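Laminate floor clicks and dips in one spot since the heat came on. Pull it up or leave it?
Posted by Filipa Morais in Floors and Stairs, December 22, 2025

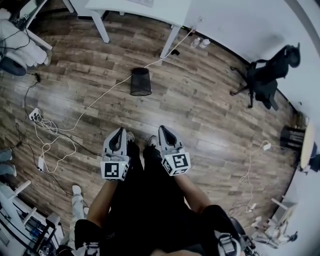

What the floor is doing

We had laminate put down in August in the living room and the hall, 400 square feet altogether. It is the Grorier click-together kind in mixed brown and gray, over a concrete slab in the living room and over plywood in the hall. The boards are 8 mm thick with the pad already attached to the back. With labor the whole job was $1148, which was the lowest of the quotes I got in Lumville.

It was quiet until we started running the furnace every day. Now there is a place near the hall doorway that clicks when you step on it, and the floor goes down a little and comes back up. It is the same place every time. I can put my foot on it and feel it move. There is also a thin gap at the short end of one board close to there. I can get the edge of a business card in it but not a credit card.

What I have checked so far:

The humidity. I bought a cheap meter and it reads 41 percent in the living room.

Leaks. There is no plumbing near that wall and the baseboard is dry.

The gap at the wall. I took off one piece of shoe molding on the long side and there is space between the floor and the drywall. I did not take off the one by the doorway.

The installer did not put a transition strip between the living room and the hall. The boards just continue through the doorway. He said it looks better that way and I agreed with him at the time.

I called him and he says laminate makes noise the first winter and it will settle down by spring. The store in Staltthorpe says call the installer. My neighbor says you can drill a small hole and inject glue under the board, and there are kits for that.

So is this something that goes away, and if not, do I have to take up the whole room to get to it? I am okay with basic tools but I have never laid a floor. I also don't want to do anything that gets me in trouble with the warranty.

Replies, sorted by helpful votes

Bernardo Peixoto
Member, Azevedo Flooring (retired)

Your installer is partly right. Floating floors do make some noise when the air dries out, and some of that stops by itself. A spot that goes down under your foot in the same place every time is different. It means there is space under the board, and the space will still be there in the spring.

The location tells me a lot. You have concrete on one side of the doorway and plywood on the other. Those two almost never meet at the same height unless somebody takes the time to grind or fill. If one side is higher, the boards bridge over the low part and you get the bounce. The click is the locking edge rubbing each time it bends.

Before you take anything apart, do this.

Get a straight piece of something 6 feet long. A level is good. The factory edge of a strip of plywood is fine too. Lay it on the floor across the spot, then turn it and lay it the other direction. Look for light under it. Push down on the floor and see how much more light you get. Write the measurements on painter's tape and stick it on the floor next to where you measured.

Most manufacturers allow something like 3/16 of an inch over 10 feet. Look up the sheet for your product, they are not all the same. Remember you are measuring the top of the floor and not the slab, so this is only an estimate. If you see 1/4 inch or more in that short distance you have your cause.

Next, take the shoe molding and the baseboard off by the doorway, and look at the bottom of the door casing. This is where installers run out of patience. The boards are supposed to slide under the casing with space behind them. If he cut them tight to the wood, or if a nail from the molding went down through the laminate, the floor is pinned at that point and has to move somewhere else. I have fixed noisy floors by pulling two nails.

If it is pinned, trim it with an oscillating tool, 3/8 of an inch clear, and nail the molding back into the wall and never into the floor. Then give it a couple of weeks.

If it is a low spot, the floor has to come up from the closest wall to that place. It is click-together, so it comes apart. Number the backs of the boards with a pencil as you go and stack them in order. Fill the low place with a cement-based patch, let it cure the full time on the bag, check it again with the straight edge, and put the boards back. On the plywood side make sure the patch is rated for wood. Wipe out the locking grooves with a dry brush. Any board with a broken tongue gets replaced, so I hope you kept the leftover boxes.

About the doorway. Many of these products call for a transition strip at doorways, and it will be in the instructions. Find that page and read it before you call anybody. If it says a strip is required, your installer did not follow the instructions and that is his to fix. Be polite about it and put it in writing. I would ask him for both things in the same visit, the strip and the low spot, since he would be cutting the floor at the door anyway.

Sérgio Pinheiro
New member

I had the same noise in my kitchen and used the glue kit. You drill a hole in the board, inject it, put a weight on top overnight and then fill the hole with the colored putty. Mine has been quiet since. The putty does not match great but there is a rug over it. Took me an hour.

You could also sprinkle some talcum powder in the joint and work it in with a brush. That helped a different spot for me for a while.

Comments on this reply

Bernardo Peixoto: It can work on a small hollow in the middle of a room. The trouble is that it sticks a floating floor to the slab in one place. Hers is at a doorway with no strip, so I would not. It also ends the warranty conversation, because you drilled the board.

Sérgio Pinheiro: Mine was out of warranty so I didn't think of that.

Graça Sequeira
Helper

Short version of what I would add. Don't worry about the humidity, your number is in the normal range. Keep it there through the winter if you can. I run a small humidifier when mine drops under 35.

For the end gap, leave it until the bounce is fixed. If you close it now it will open again. When you are ready, a suction cup handle and a rubber mallet will do it, or a block of wood held to the board with double-sided tape if you don't want to buy the handle. Tap toward the gap, small taps.

Also take video of the floor moving, with sound, and save the texts from the installer. Our state lets you go to small claims over this kind of thing but it didn't come to that for me. He came back after I sent the video.

Filipa Morais (original poster)

Thanks everybody. I got the level out. Across the doorway it shows 1/4 inch on the living room side, and more when I step on it. I took the baseboard off too and the boards are tight against the casing on the left, no space at all. On the right there is space.

The instructions were still in the closet with 2 unopened boxes. Page four says a transition molding is required in doorways. I sent him a photo of the page and he is coming after the holidays to look. I will leave the glue alone.

Afonso Caldeira

Are those boxes from the same lot number as the floor? Check the end label before he comes. Mine were a different lot and the replacement boards came out a shade off.

Filipa Morais (original poster)

Same lot on both. I just looked.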